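2 min read

4.2 Comparing finger pads on the hand-held gripper

1. Set the controller to 600 and fit the first pad pair.
2. Pick a soft item out of an open container 20 times. Log each drop.
3. Change pads and repeat.

CAUTION: Keep fingertips clear of the linkages when closing.
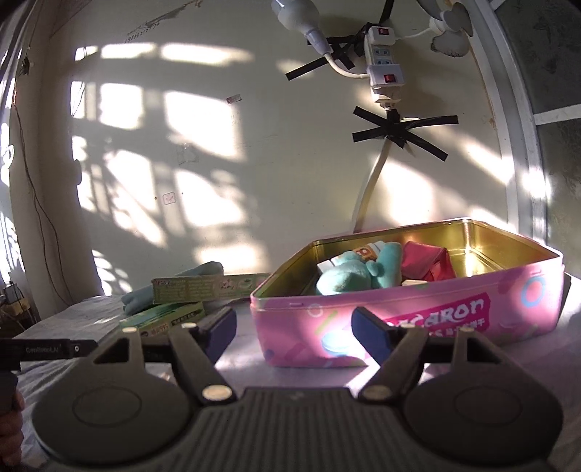 4. Enter both drop counts in the Stiltell sheet.

Comments
Ha-rang Yeon: Step 1 should say 920 for the Boonyarit pads.
jmt: Same here.

Related
4.3 Camera check
4.4 Joninora arm mount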